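Prirnasis Garment Labels – Frequently Asked Questions

What is the minimum order?
500 labels per design. Size variants of one design count toward the same minimum.

Which label types do you supply?
Woven damask, printed satin and heat transfer. Plesta is our heat transfer line and has its own price sheet.

What wash temperature are the labels rated for?
Woven and satin labels are rated to 60 C. Plesta transfers are rated to 30 C and should not be ironed directly. 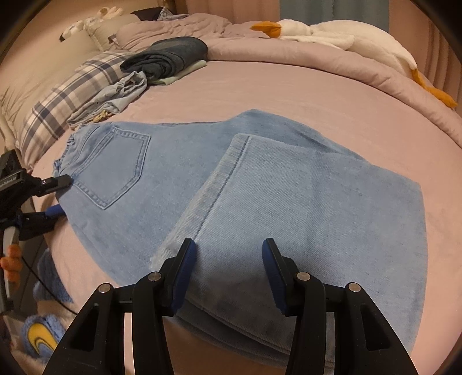 Can transfers be applied to fabric with elastane?
Yes, up to 3 percent. Above that, request the Meng film, a softer carrier that stretches with the cloth. Press time is longer – see the sheet packed with each roll.

What file format do you need?
Vector PDF with text converted to outlines. The smallest legible woven letter height is 1.5 mm.

Where do orders ship from?
All stock ships from Plerstead. Orders approved before noon go into that day's production queue.

Is there a setup charge?
$39 per new design. Repeat orders with no artwork change are exempt.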